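Section 3: Fitting the diverter to your Van Wijk water butt

1. Stand the butt on its plinth, next to the downpipe.
2. Mark the pipe level with the inlet and cut it square.
3. Push the diverter on and connect the hose.

Caution: a full 480 litre butt must not be moved. 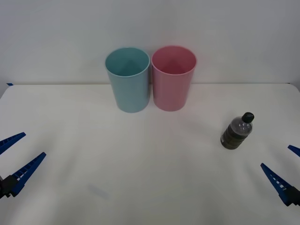 Check the flow before you leave the lid on. Pour water slowly into the gutter and watch the hose joint for drips. Any small plastic cup will do for pouring, like the pink one or the pale blue-green one beside it. If the joint drips, tighten the collar by hand.

Note: remove the diverter before the first frost.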